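The Pencil Register

The Office of Weights and Records at Ahuja was established in 1872 and occupied the second floor of the customs building until its closure. It employed four clerks. The duties of the third clerk were set out in the founding rules, and among them was the keeping of the Pencil Register.

Bhupendra Negi was appointed third clerk in May. He received a brass key, a copy of the rules, and a desk by the north window. The letter of appointment stated that he was to issue one pencil to any officer who applied in writing, to record its length, and to receive the remainder when the officer could no longer hold it. A second pencil could not be issued until the first had been returned.

The Register was the largest book in the building. It ran to 2882 entries on the day Negi opened it. The early pages were in brown ink and the later ones in blue. Each line gave the name of the officer, the date of issue, the length at return, and any remarks. Most of the remarks were brief. "Chewed." "Lost at sea, reported by letter." "Returned by the widow." 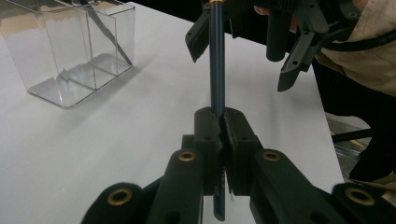 A dark blue pencil, held upright.

Negi carried out his work with care. He sharpened each pencil before issue, as the rules required, and swept the shavings into an envelope, as they did not. In his second week he began to check the columns against each other. He found that every pencil issued by the Office had been returned or properly reported lost, with the exception of entry 1968.

Entry 1968 had been issued to a surveyor of the Plenus district. The surveyor's name had been written and then covered by a neat square of paper, pasted down at the corners. There was no length at return. Under remarks, an earlier clerk had written: "Still in use."

Negi raised the matter with the senior clerk, Mrs. Ovunix, who had served in the Office longer than any person then living.

"It is a correct entry," she said.

"The pencil was issued before my grandfather was born."

"The rules place no limit on use. They ask only that the remainder be returned when it can no longer be held."

He asked whether any application had been received from the Plenus district in recent years. She replied that it would be improper for one to have been received, the first pencil being outstanding. He asked who had pasted the paper over the name. She said that she had work to finish before the bell.

The Office kept its correspondence in the attic, in tin boxes arranged by district. Negi obtained permission to consult the box for Plenus and did so in the evenings. It contained field reports, one for each year, describing the same valley. The earliest gave the height of the surrounding hills and the width of the river. Later reports gave the number of gates between the bridge and the village of Niltico, the color of each gate, and the names of the dogs. All were in pencil. All were in one hand, and the hand did not grow old. 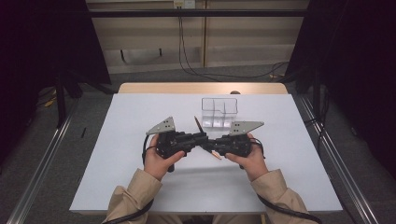 At work over a white tabletop.

The most recent report had arrived that spring. The ink of the postmark was still bright. Negi read it twice by the attic lamp. It was shorter than the others and dealt with a single apple tree, which the surveyor had measured at dawn, at noon, and at dusk. At the foot of the page was a sentence addressed to the third clerk, by title.

"I have perhaps a thumb's width remaining," it read, "and wish to know whether the Office would prefer that I finish the tree or return the pencil while there is still something to return."

Negi brought the letter down and placed it on his desk. He consulted the rules. They had been drafted by careful men, and provided for fire, flood, theft, and the death of the officer, but they did not say what the Office would prefer.

He considered referring the question upward. Mrs. Ovunix had gone home, and her lamp was covered. The first clerk was on leave, and the post of second clerk had been vacant for some years. It was ten minutes past seven. The last mail left the customs building at half past.

He took a sheet of official paper and wrote that the Office acknowledged receipt of the annual report and found it to be in good order. He wrote that the Office had no objection to the completion of the tree. He then sat for a time with the page in front of him – the rules did not allow a clerk to add remarks of a personal nature to an official reply – and added that he would be glad to know whether it bore fruit.

He signed the letter with his title, sealed it, and carried it down to the mail room himself. On his return he opened the Register to entry 1968. The corner of the pasted paper had lifted slightly in the draft from the stairs. He pressed it flat with his thumb, closed the book, and put out the lamp.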